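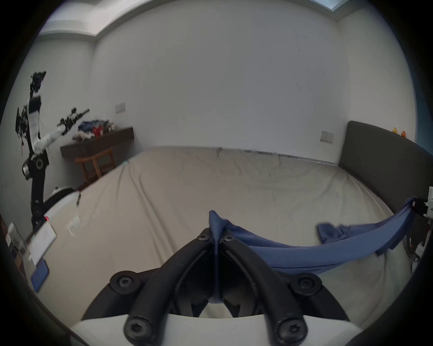
A blue cloth held at both ends over the bed, with two rubber ducks on the headboard.

Four evenings into teaching folding by hand, I have developed opinions about wrists. I never had any before. I had two of them, they came with the arms, and I gave them no more thought than I gave my elbows.

The job is simple to state. You hold a gripper, you do the chore with it, and the recording becomes a lesson. Rodica Bucur, who set me up with mine, gave me one rule: fold the way you fold. I folded the way I fold. She watched for a while and asked whether I could possibly fold the way somebody else folds.

I want to argue on behalf of slow, slightly stupid demonstrations, and against the showing off that creeps in whenever a person is asked to be an expert at something as ordinary as laundry. Hand a grown adult a two-finger gripper and within the hour they have a technique. Mine was a flick. You pinch the end of the cloth, snap it out over the mattress, and let it drop more or less flat. I was very proud of the flick. It worked on 29 attempts and looked wonderful on all of them, and as teaching material it was close to worthless. The cloth did most of it. I just let go at a good moment, and I couldn't tell you what made the moment good.

Ionuț Dinu prefers remote control, and we have been arguing about it since October. His case is that a person driving the arm feels every limit the arm has. If it can't reach, you can't reach, and so you never teach it something it can't do. My case is that I have watched him spend the length of a decent lunch turning over one sleeve. He says that was a careful sleeve. I say that by the end he was no longer teaching a robot to fold; he was teaching it to hesitate, and it's a quick learner where hesitation is concerned.

Still, he has a point I can't shake. With the tool in my own hand I cheat constantly. I lean over the bed. I shift my hips. I notice a crease out of the corner of my eye and correct for it before I know I've done it, and none of this gets into the fingers, where the lesson is supposed to be. Half of housework turns out to be done with the hips.

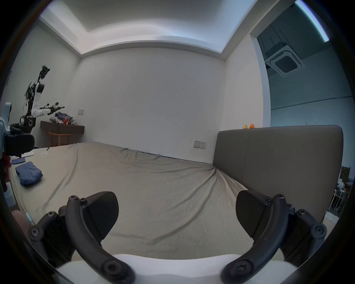
The folded blue stack on the bed, and the heap still on the desk.

My proposal, which Ionuț has called "sad," is that we record more of the bad folds, the ones where the edge slips and you have to go back for it. A clean run says what to do when everything is going well, and that has never once been my situation with a fitted sheet. Give me 200 clumsy recoveries over a single perfect stack. The machine is going to meet lumps. It should have seen somebody deal with a lump, preferably somebody a little annoyed about it.

I'd also like us to stop choosing teachers by how neat they are. Neat people fold at speed, in one motion, and can't explain any of it. My own folding is mediocre and full of second thoughts, and I used to take Rodica's silence on the subject as tact. Last week she asked me to do another two evenings. I have decided to be flattered, and I've given up the flick, except at home.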